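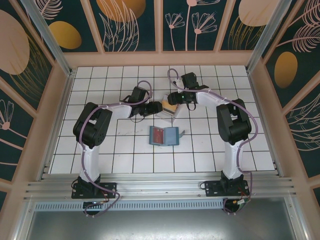 Brașov, August

Lirum Bench Cell Set-Up Guide
Section 2: Planning and Buying

Read this section before you place an order. It covers the bench, the mounting rail, the arms, the fingers and the parts you will need to replace. Assembly starts in Section 3.

2.1 Before you begin

You will need a tape measure, the order worksheet from the back of this guide, and a sample of every item you plan to handle. Bring the real items. Cards, folders and small plastic boxes differ enough from one supplier to the next that catalog sizes are not a safe basis for an order.

Note: The Student package has one arm. Tasks where one arm steadies an item while the other works on it need the two-arm package. A second arm can be added later, but the short rail in the Student package has to be replaced at the same time, so budget for both.

2.2 Measure the space

1. Measure the bench. A two-arm cell needs a clear width of 1000 mm along the rail side. Do not include any part of the bench taken up by a monitor or a tool rack.

2. Mark the rail position along the near edge of the bench. Both arms mount on this one rail and reach inward, so the operator stands behind them.

3. Leave 60 mm between each arm base and the closest end of the rail. The cables need this room to bend.

4. Check the height. Side walls and corner posts should not stand where an elbow will swing. If you are building your own walls, finish the arm layout first and order panels afterward.

5. Choose the floor of the cell. Square tiles with thin dark grout lines wipe clean and make it easy to put an item back in the same spot. Thin cards can catch on a deep grout line, so ask for the joints to be filled nearly flush.

Caution: Do not bolt the rail to a bench top that flexes when you lean on it. Replace the top or add a brace first.

2.3 Arms and cables

6. Order both arms from the same production batch where the dealer can do it. Write "matched pair" in the comments field of the order form.

7. Order cables one size longer than the arm calls for. Each cable should hang in a loose loop beside the links and stay slack at full reach. One spare per arm is enough for the first year.

8. Add strain relief for the wiring at each base. This is a separate line on the price list and is often missed. Radu Dobre in our parts office can check your worksheet for it before you send the order.

2.4 Fingers and pads

9. Sort your sample items by how they will be held: single rigid items, folders, and bundles.

10. Measure the thickest bundle while pressing it lightly together. Standard fingers open to 82 mm. If the bundle measures more than 62 mm, split it into two picks. The remaining travel is needed for approach and for items that fan out at the top.

11. Include any sleeve or wrapper in the measurement. A stack of cards and a sheet of paper held with a crinkled plastic sleeve takes up more room than the cards alone, and the plastic tends to slide. Choose ribbed rubber pads for this work. The smooth pads are meant for rigid boxes.

12. Budget for pads as a consumable. Order two full sets with the cell and list them under running costs on the worksheet. Molded fingers last much longer, but keep one spare pair on the shelf.
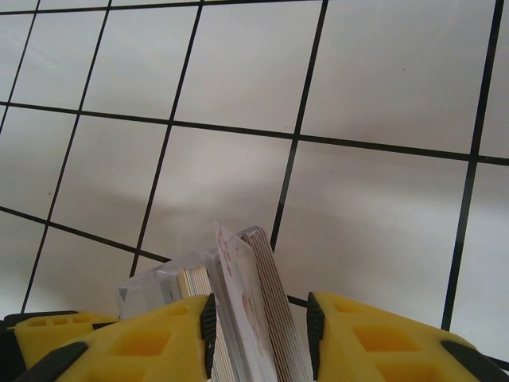
2.5 Completing the worksheet

13. Enter the cost of the cell on page 1 and running costs on page 2. Keep them apart even if they are paid from the same budget. Most purchasing departments treat them differently.

14. Enter the cost of electrical work, if your bench does not already have a grounded outlet within reach of the rail. We do not quote for this.

15. Decide on training. Tincuța Gavrilă runs the one-day operator course at our shop. On-site courses are priced separately and include travel.

16. Send the worksheet with your bench sketch to Paula Rusu in sales. Allow extra time if you are ordering a Cakix controller, which ships from a different warehouse.

Note: Quotes cover the configuration on the worksheet only. A change to the rail length after the quote is issued means a new quote.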